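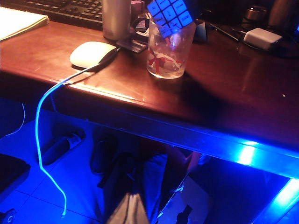 *Weva workroom, Likow. Gloss desk with the blue strip lit under the front edge.*

Visit report, Weva desk and lighting workshop, 17/06/2021
Prepared by Halyna Hordiienko for Dillness purchasing

## Purpose

Dillness is replacing the desks in its evening support office. Weva offers a dark gloss wood desk with an LED strip fixed under the front edge, and the quote on hand covers 37 units. I went to Likow to look at the finish, the strip mounting and the glare before we answer. Junpei Takeda, who runs the workroom, took me through it.

## The desk

The top is a reddish-brown wood with a high polish and a rounded front edge. Under normal office lighting it looks like any other varnished desk. The workroom is kept dark for lighting demonstrations, and there the polish matters more than the color. A warm lamp behind the desk leaves long bright streaks on the surface, and the curve of the front edge picks up a line of light along its length.

The strip sits on the underside and is aimed down. Most of the blue goes to the floor and the space where the knees would be. The rim of the apron also takes a strong glow. Takeda gave the strip's draw as 6 watts on a 240 volt supply, through an adapter that screws to the inside of the rear leg. I asked about a warm white version. It exists and costs the same.

## Layout on the day

The desk was laid out as a working desk, with a black keyboard, a white mouse, a laptop and a notebook. A drinking glass stood in the middle with something red and white crumpled inside it and a puzzle cube balanced on the rim. Glass is a useful thing to have on a gloss top, as the reflection underneath shows how sharp the polish is. 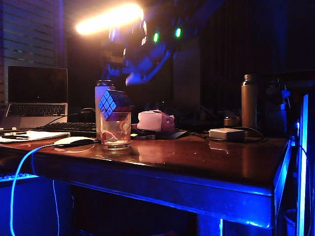 Cable routing is the weak point. A thin cable looped over the front edge and hung in the blue light, where it glowed brighter than anything else near it. Any cable that leaves by the front will do the same. Weva sells a rear tray, part number 3055, and I would treat it as required for our order. It was not included in the quote. Takeda agreed to price it separately and to confirm whether it clears our existing wall sockets.

The keyboard position was good. Black keys stay legible next to the lamp because they pick up small highlights without flaring. White paper does badly. A pad lying flat near the lamp washes out at the near edge, and I would not want to read a printed form there for a whole shift.

I also asked for the matte top made by Sumampouw, which Weva can supply on the same base. There was no sample in Likow — one is to be sent to us in June. The lead time is longer and the edge is square.

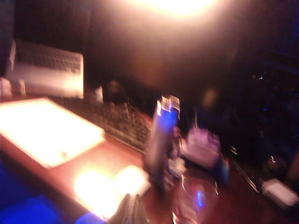
## Points to settle

- Rear tray 3055: price per unit, and clearance at the wall.
- Matte sample from Sumampouw, to be checked under our own lamps.
- Warm white strip in place of blue.
- Lamp position. Behind the desk is too low for a gloss top. Takeda suggests a ceiling fitting set to one side.
- Adapter rating plate, photo or data sheet.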